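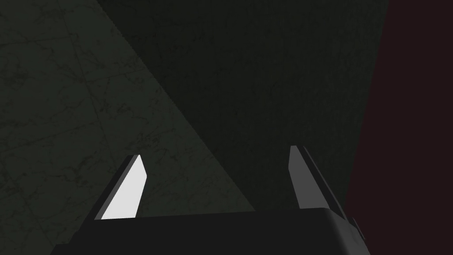 The Dreltov team has spent the better part of a year making its robots practise in rooms that keep changing their minds. One minute the floor is marble, the next it's brick, or carpet, or a dull green with no pattern at all. The lamps go up and down. The walls swap colours. And out of all this muddle has come one of the loveliest results I've seen in robot learning for a long while!

The question is an old one. Teach a robot arm in a simulator and it can try the same grasp thousands of times without breaking a cup. Put what it has learned into a real arm, though, and it often falls to bits, thrown by a shadow or a shiny worktop. The usual cure is to make the simulator look as real as possible, which takes a lot of computing and a lot of patience.

Dreltov went the other way. Its simulator, Peketti, keeps the gripper plain: two flat-sided fingers, a dark block for a palm, hardly any shading. Everything behind it is fair game. The view comes from just behind the gripper, so the arm learns to judge the gap between its own fingers against whatever happens to be there. Many of the practice rooms are very dim, with one finger bright and the other half lost in the gloom.

The team built 533 of these rooms and trained the same controller on larger and larger helpings of them. With 10 rooms, it managed 31 per cent of its grasps on the real bench at Hirnolby. With 50, it was already doing far better, and the curve kept climbing (more gently, it must be said) all the way to the full set.

What I love is the detail underneath. When the team took out only the darkest rooms, the real arm got worse even in good light. The best guess is that poor light forces the controller to pay attention to edges, such as the slanted line where one surface meets another, and to stop leaning on colour. It's still a guess, and the team is careful to say so.

There are gaps. Clear plastic still defeats it, and so does anything floppy. The next round of tests, due in January, moves to the Kourkoulas workshop, where the benches are steel and the windows face west, and the arm will have to cope with late afternoon sun.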